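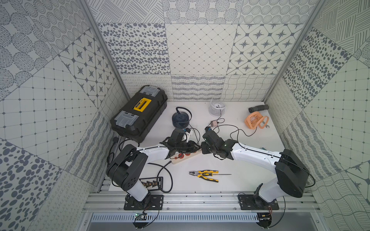

Figure 1. The two-arm bench with the left gripper holding a plug above the power strip.

Equipment Planning for a Second Two-Arm Bench
Project report, Applied Automation, second-year group
Seidu Ayaaba and Clémence Chauvin

Summary

The department has one two-arm bench and wants a second one before the next intake. This report sets out what the second bench should contain, what it should cost beyond the arms themselves, and in what order the parts should be bought. The arms are already covered by the department's capital request and are left out of all totals. We were given a ceiling of 781 euros for everything else. Our recommended list comes to 715 euros, which leaves 66 euros unspent. We advise against spending the remainder before the bench has run for a full term.

1. Background

The existing bench is called Jirudero in the lab booking system, after the name the first group gave it. It has been used for plug insertion, tool pickup and cable handling. It was put together over three semesters by different people, and no complete parts list was kept. Receipts exist for the arms, the rail and one order of connectors. Everything else had to be reconstructed from the bench itself.

The second bench will be named Esta. It will stand in the same room and will be booked separately. The two benches should be close enough in layout that a program written on one can be run on the other after calibration. The brief did not ask for identical benches, and we have not tried to plan for one.

2. Scope

In scope: frame and rail, mounting plates, enclosure walls, wiring, work surface, task objects, spares, and storage.

Out of scope: the arms, the grippers, the control computer, software, and room power. Room power was checked with building services in November and no new circuit is required.

We also left out cameras. The department has an open question about whether to keep the present models, and any figure we gave would be out of date once that is settled. The frame design includes holes for camera brackets at the same heights as on Jirudero.

3. Method

We worked in three passes.

First we inspected Jirudero and wrote down every part that is fixed to the frame. Second, we went through the task sheets for the current course and listed the objects each task calls for. Third, we asked for quotes. Two suppliers were used: Cordier for frame parts and electrical fittings, and Gulside for hand tools, small appliances and printed panels. Both gave student project prices valid to the end of the semester. Shipping is included in the totals given here.

Where a part could be made in the workshop, we compared the quoted price with the material cost plus the workshop's internal charge. Only the mounting plates came out cheaper in-house.

4. Frame and enclosure

The frame is aluminum profile. On Jirudero the arms stand on black mounting plates along the front rail, with the work surface in front of them and walls on the other three sides. We propose the same arrangement. The front stays open for loading and for reaching the stop button, which on Esta should be moved to the right-hand post.

The walls carry printed patterns. They give the cameras texture to work with during calibration, and they hide movement in the rest of the room. Gulside can print the panels on rigid sheet to our file. Jirudero's panels were made from several files, and only two of those were found in the group folder. We redrew the missing ones in simplified form. A repeated pattern is a risk for matching, so no panel is used twice on the same wall.

The cost of frame, rail, plates and enclosure is 343 euros. This is the largest item and the one with the least room for savings. A lighter profile would save 40 euros, but the lighter section has a narrower slot and would not take our existing brackets. We rejected it.

5. Wiring

Wiring was the weakest part of the old bench plan, mainly because there was none. Cables were added as they were needed and routed wherever they would reach. For Esta we specify cable clips along each arm, a closed duct under the front rail, and labels at both ends of every run. The small boards under the arm bases should sit in ventilated covers. The covers can be printed in the lab and carry no cost in this budget beyond filament, which the lab supplies.

Wiring parts come to 92 euros including the duct.

6. Task objects

Task objects were the hardest part to plan. They look cheap one by one and tend to be bought in a hurry from whichever shop is open. The course uses them in two ways: as targets, where the robot has to do something with the object, and as clutter, where the robot has to work without disturbing it. The present bench mixes the two freely. A typical layout has a power strip as the target, with pliers, a screwdriver, a wrench, fans and a toolbox left on the surface.

We recommend buying targets new and in pairs, one in use and one in the cupboard. Clutter can be second-hand or taken from lab stock, provided it has no sharp edges and does not roll.

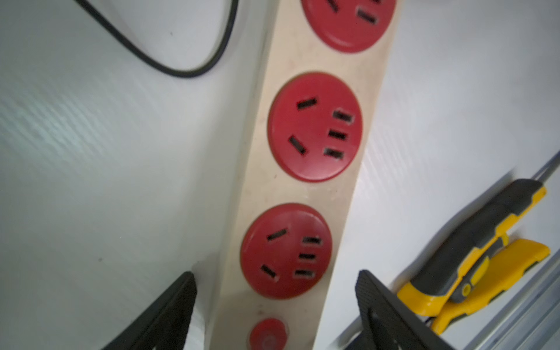 Figure 2. Wrist camera, power strip between the fingers.

Choosing a power strip took longer than any other single item. Most of the strips in the Cordier catalog are sold by length and number of outlets, and neither of these decides whether the strip suits the task. For our purposes the opening pattern, the color contrast and the distance between outlets matter more. The strip now in use has round red sockets on a cream body, which makes the outlets easy to separate from the housing in a color threshold. Its slots are less convenient: each of the full sockets in Figure 2 has two angled slots on one side and three short horizontal ones on the other, so a program has to establish which slots belong to the plug being used before it can plan an approach. We therefore want one strip of this general type, to keep old programs usable, and one with a plain single-standard outlet for beginners. The second type should also have a contrasting face. White outlets on a white body were ruled out.

Strips used as targets must never be connected to mains power. We propose cutting the supply plug off each new strip before it enters the lab and fitting a blank end. The workshop will do this without charge.

The other targets are a USB adapter with cable, a desk fan with a simple switch, and a set of plugs with straight cables. Hand tools are bought as one basic set. The total for task objects, with duplicates of the targets, is 168 euros.

7. Spares and storage

Spares cover fingertip pads, two lengths of gripper cable, fuses, and a bag of slot nuts. Pads wear fastest. The logbook for Jirudero shows pad changes but does not always say which arm, so we could not calculate a replacement rate per arm and have used one for both.

Storage is a single closed cabinet shelf and two stackable boxes. Task objects should be returned to the boxes after each session and checked against a printed list on the lid. Spares and storage together come to 112 euros.

8. Budget

Frame, rail, plates, enclosure: 343
Wiring: 92
Task objects: 168
Spares and storage: 112
Total: 715
Ceiling: 781
Remaining: 66

All amounts are in euros with tax included.

9. Order of purchase

Frame and rail go first, as Cordier quotes the longest delivery time for cut profile. The mounting plates should be booked with the workshop on the same day. Wall panels can follow once the frame has been assembled and measured; we found differences between the drawing and the real frame on Jirudero, and printing before measuring would repeat that mistake.

Wiring parts are stock items and can be ordered at any point before the arms are mounted. Task objects should be ordered last. The task sheets are revised between semesters, and a late order avoids buying for a task that has been dropped.

10. Risks

Price validity. The quotes lapse at the end of the semester. If the order is delayed, the frame is the item most exposed.

Compatibility. The catalog drawings for the rail do not give slot tolerance. One short test piece should be requested before the full order — Cordier has agreed to send one.

Single supplier for panels. We asked for a second quote and received none in time. Panels can be printed on paper and glued to board as a fallback, though they will mark easily.

Missing records. A new bench built without a parts list will leave the next group where we started. The list in the appendix should be kept in the lab folder and updated by whoever places an order.

11. Division of work

Seidu Ayaaba carried out the bench inspection and wrote sections 4, 5 and 7. Clémence Chauvin handled quotes and the task object list and wrote sections 6, 8 and 9. The remaining sections were written jointly.

Appendix A: full parts list with order numbers (separate file)
Appendix B: panel drawings, revision 2 (separate file)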